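Prellon screening kit: a review after one season

I bought the Prellon kit in January for our short film evenings in Jamondale. We show new work by local people, mostly ten to twenty minutes long, in the hall behind the library. The kit is a projector, a pull-up screen, two speakers and a bag of leads. I paid 393 pounds for it, used, from Arnulfo Palomino, who was moving up to something larger.

The picture is good once the lights are down. Skin tones look right and dark shots hold some detail. With the blinds open at four in the afternoon it was grey and flat, so I would not use it for a matinee. The screen is 300 centimetres across, which suited our back row.

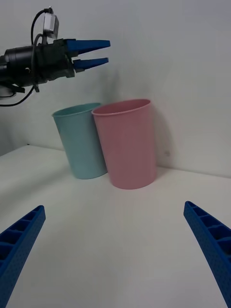
Two cups on a white table, with a robot arm reaching in above them.

Sound is the weak part. The speakers are clear for talking but thin for music. Ayane Sugiyama's film has a long drum section near the end and it rattled. We borrowed a bigger pair for the second evening and had no more trouble. If you already own speakers, see if you can get the kit without them.

Setting up took me 25 minutes the first time and ten now. The screen stand has a stiff catch on the left leg. Prellon sent a new one free, but it is just as stiff.

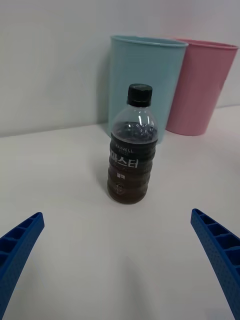

Maxwell coffee, cap on.

The menu is slow. It also forgets the aspect ratio whenever you change input, and that is a nuisance when one film comes on a laptop and the next on a memory stick. Yabsira Negussie now puts the whole programme into one file beforehand, and I would advise anyone to do the same.
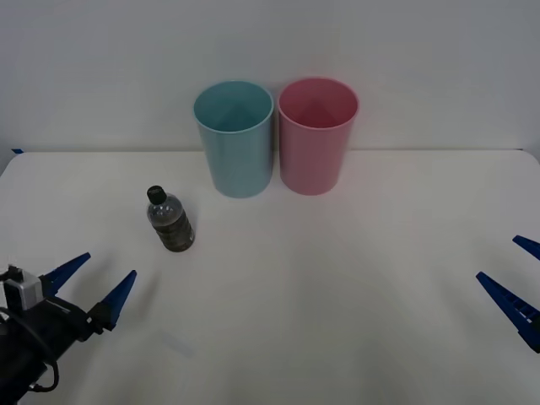 The fan can be heard in quiet films from the first two rows. We moved the projector back and used the zoom, and lost a little brightness. The lamp had 400 hours on it when I got it and has been fine so far.

For a small hall and a dark evening I would buy it again at the used price. New, it was 1148 pounds with the bag, and at that I would look at others first. The bag's zip has already gone.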